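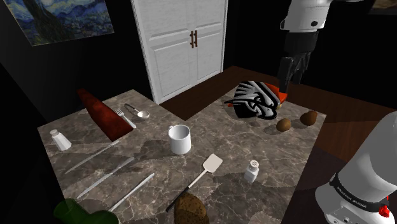 Ornella Negri has looked after the same robot cell at Grokell for three years and has never once had to wipe it down. It runs entirely in simulation, on a machine under a desk in Idthorpe, and her job is to keep it behaving the way a cell on a factory floor would. I went to see her in March with a notebook full of questions about grease and cable ties and crossed most of them out in the first five minutes! When I sat down she had the kitchen layout up on her big monitor, with the white arm at one side of a marble table, two kiwis, a mug, a spatula, knives lying over on the left, and what I'm fairly sure was Starry Night on the wall behind. I asked who picked the art.

"Natalina," she said. "Natalina picks everything you'd want to hang up. I pick the friction."

Natalina Sala builds the rooms, I learned, and Ornella makes the things inside them fall over properly. The object library has 440 items in it at the moment, and every one has to have a weight, a center of mass and a rough outer shape that the physics can bump into. I'd assumed the shape you see was the shape the gripper feels. Nope.

"What you see is paint, more or less," she told me. "The physics uses a simpler shape underneath. If those two drift apart, the fingers stop in midair, or they sink into a loaf of bread. I've had both in one morning."

So how does a day of looking after it go? She starts at 7:30 with coffee and what she calls the walk, where the arm moves through a set of 106 poses with the table empty. It's dull to watch (I watched it) but she loves it. Each joint gets compared against the numbers from the last good run, and if anything has moved, she doesn't let anyone load objects until she knows why. Usually somebody has updated something. Once it was her.

"I changed the time step to make it run faster and forgot I'd done it. The arm was fine until it touched something, and then it shivered. I spent most of a day blaming the wrist."

After the walk comes the gripper, and this is where I got properly interested, as someone who has only ever dealt with the kind you can hit with a wrench. Her gripper is a chain of little linkages, and in the model each one is its own part with its own joint. Get one limit wrong and the fingers close crooked. She checks them one side at a time, open and shut, then both together with nothing between them, and then she gives them something awkward to hold.

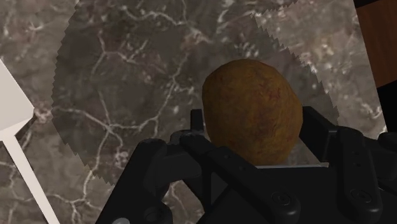 "Potatoes are my favorite test," she said. "A box tells you nothing. You squeeze a box and it sits there and everybody claps. A potato finds the weak spot. If one finger is arriving early, it rolls, and then you know which side to open up."

I asked what "open up" means when there's no cover to take off. She laughed and pulled up a long text file with the gripper written out in it, part by part. That's the repair bench. She changes one value, saves a copy with a note, and runs the same grasp again from the same starting point. Only one value, ever. She was pretty fierce about that, and she told me about a contractor from Gentile who once tuned nine things in an afternoon and left her a gripper that worked beautifully on one mug.

The worst breakdown she could remember was last winter, when they copied the cell over to the Jotcombe office. Same files, same settings, and the arm there kept dropping things it held perfectly well in Idthorpe. Test 493 was the one that gave it away. It's a very slow lift, hardly moves at all, and in Jotcombe the object slid down through the fingers a hair at a time.

"Their machine was solving the contacts with fewer passes. It was one default in one menu! The lift was slow enough that you could see it creep. On the fast ones it only looked like bad luck."

There's now a startup script that prints those defaults in red if they don't match, and she showed me that too, with some pride. She wrote it at 11 at night and it has a spelling mistake in it that she's decided to keep.

I did ask whether she misses having real hardware around. She worked on a packing line before Grokell and she still has the steel-toed boots under the desk, next to the computer. "I miss the noise," she said. "You could hear a bearing going. In here I have to draw a graph to find out what I used to get for free walking past." She's been experimenting with turning joint torque into sound, so she can leave it humming in her headphones during a long run. She let me listen to a bit. It sounds like a fridge with opinions, and I could pick out the moment the fingers closed, which pleased me no end.

Next on her list is the lighting, which she says is Natalina's department until a shadow confuses the vision people, and then somehow becomes hers. After that she wants to redo the cutlery. Thin things are miserable, apparently. Forks especially. Item 107 in the library is a fork, and it has its own folder of complaints.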